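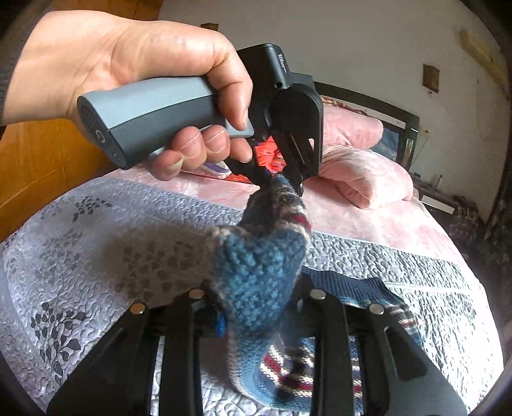
Von: Georges Chidiac
An: Sovilby-Backliste
Betreff: Re: [sovilby-backen] Gristby erreicht Solltemperatur nicht, Hefezopf bleibt blass

Hallo Liste,

Antworten stehen zwischen den Zitaten, Unwesentliches ist gekürzt.

Am Mittwoch schrieb Renate:

> Mein Ofen (Gristby, Standgerät, Ober-/Unterhitze und Umluft) ist auf 200 Grad
> eingestellt, das Thermometer zeigt aber nur 183. Gemessen mit dem Holberg zum
> Einhängen, mittlere Schiene, sobald die Kontrollleuchte ausging.

Der Zeitpunkt der Messung ist das erste Problem. Die Leuchte erlischt beim Gristby, wenn der Fühler die Abschalttemperatur zum ersten Mal meldet. Der Fühler sitzt hinten oben und reagiert schnell. Die Innenwände und das Blech sind dann noch deutlich kälter, und das Holberg hinkt als Bimetallthermometer ebenfalls hinterher. Eine Ablesung in diesem Moment sagt über den eingeschwungenen Zustand wenig aus.

Brauchbar wird die Messung so: nach dem Erlöschen der Leuchte noch eine halbe Stunde warten, Tür geschlossen halten, durch die Scheibe ablesen. Danach über mehrere Heizzyklen jeweils den höchsten und den niedrigsten Wert notieren und den Mittelwert bilden. Der Thermostat ist ein Zweipunktregler, die Temperatur pendelt also immer. Bei meinem Gerät liegen zwischen Maximum und Minimum gern einmal 20 Grad, ohne dass etwas defekt wäre.

> Kann das Thermometer selbst falsch gehen? Ich habe es in kochendes Wasser
> gehalten, aber die Skala fängt erst bei 50 an und ist da unten sehr eng.

Kann es, und der Wassertest hilft bei diesem Typ kaum. Abgesehen von der engen Teilung ist das Gehäuse nicht dicht. Was einmal hineinläuft, beschlägt später das Glas von innen. Ich würde das nicht wiederholen. Besser ist ein zweites Thermometer mit Drahtfühler, das sich im Wasserbad prüfen lässt und dann im Ofen direkt neben dem Holberg hängt. Der Fühler darf dabei weder Rost noch Blech berühren. Eine Holzwäscheklammer ist als Halter ungeeignet, ein Stück rohe Kartoffel geht.

Wenn beide Geräte im eingeschwungenen Zustand denselben Mittelwert zeigen und dieser bei 183 liegt, dann ist die Abweichung echt. Sie beträgt dann 17 Kelvin.

> Der Zopf war nach der angegebenen Zeit oben blass und unten schon recht dunkel.
> Mehl war das 550er von Fakhoury, Rezept wie in der Sammlung, nur der Zucker
> etwas reduziert, und ich habe ihn mit Milch bestrichen statt mit Ei.

Hier kommen drei Einflüsse zusammen, die man trennen muss.

Erstens die Verteilung. Unten dunkel und oben blass spricht bei Ober-/Unterhitze eher für die Einschubhöhe oder für einen zu schwachen Oberhitzestab als für eine insgesamt zu niedrige Temperatur. Wäre der ganze Ofen nur zu kühl, müsste auch die Unterseite hell sein. Dunkle Bleche verstärken den Effekt, weil sie mehr Strahlung aufnehmen. Mit einem hellen Aluminiumblech verschiebt sich das Bild bereits.

Zweitens der Zucker. Weniger Zucker bedeutet weniger Bräunung. Wie viel davon nach einer langen Gare noch übrig ist, hängt außerdem von der Hefemenge und der Teigtemperatur ab. Ohne Angaben dazu lässt sich das von hier aus nicht beurteilen.

Drittens die Milch. Ei bräunt wegen des höheren Eiweißgehalts erheblich stärker. Ein Vergleich mit dem Foto in der Sammlung ist bei Milchstreiche also nicht zulässig. Dort wurde zweimal mit Eigelb gestrichen.

Das Mehl halte ich für unverdächtig. Das 550er von Fakhoury verwende ich für Zöpfe ebenfalls, es nimmt etwas mehr Flüssigkeit auf, an der Farbe ändert das nichts, was man sehen könnte. 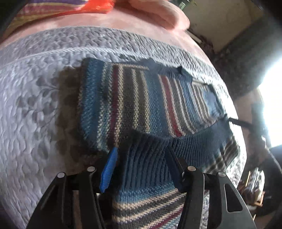 Strickpullover, gestreift, auf gesteppter Tagesdecke

> Soll ich einfach am Drehknopf mehr einstellen, oder gibt es am Gristby eine
> Justiermöglichkeit? In der Anleitung finde ich nichts.

Für den Anfang: mehr einstellen. Die Abweichung muss allerdings nicht über den ganzen Bereich gleich sein. Bitte an wenigstens zwei weiteren Stellen messen, sinnvollerweise bei 150 und bei 230 Grad, und die Werte auf einen Zettel an der Ofentür schreiben. Ist der Fehler überall gleich groß, sitzt vermutlich nur der Knopf verdreht auf der Achse. Wächst er mit der Temperatur, kommt eher der Thermostat in Frage, und das ist Sache des Kundendienstes. Von eigenen Eingriffen am Regler rate ich ab, das Gerät hängt in der Regel am Drehstromanschluss.

Prüfen kann man selbst die Türdichtung. Ofen kalt, Papierstreifen einklemmen, Tür schließen, ziehen. Lässt sich der Streifen an einer Ecke ohne Widerstand herausziehen, ist die Dichtung dort hart oder ausgehängt. Bei mir war es die Ecke unten links, der Haken war aus der Bohrung gerutscht.

> Umluft habe ich auch probiert, da wurde er gleichmäßiger, aber trocken.

Umluft bei gleicher Einstellung wie Ober-/Unterhitze? Falls ja, war der Wärmeübergang höher und die Kruste früher fertig als gewohnt. Falls der Zopf trotzdem die volle Zeit im Ofen blieb, erklärt das die trockene Krume. Kerntemperatur messen und bei 93 Grad herausnehmen, dann spielt die Betriebsart für die Krume nur noch eine kleine Rolle.

Vorschlag für den nächsten Versuch, jeweils nur eine Änderung:

- Rezept unverändert, Zucker voll, Eistreiche
- Ober-/Unterhitze, Blech eine Schiene höher als bisher
- Einstellung um die gemessene Abweichung erhöht
- ab Minute 7 alle 4 Minuten durch die Scheibe kontrollieren, Tür zu lassen
- Kerntemperatur beim Herausnehmen notieren

Der zweite Durchgang dann mit Milch statt Ei, alles andere gleich. Wenn der erste Zopf oben normal bräunt, kann man sich den Kundendienst vorerst sparen.

Noch eine Rückfrage: Steht das Holberg bei kaltem Ofen auf Anschlag, oder hängt der Zeiger irgendwo darüber? Meines hatte nach einem Sturz einen festen Versatz, den ich erst im Februar bemerkt habe.

Gruß
Georges

--
Sovilby-Backliste
Bitte beim Antworten nur das Nötige zitieren.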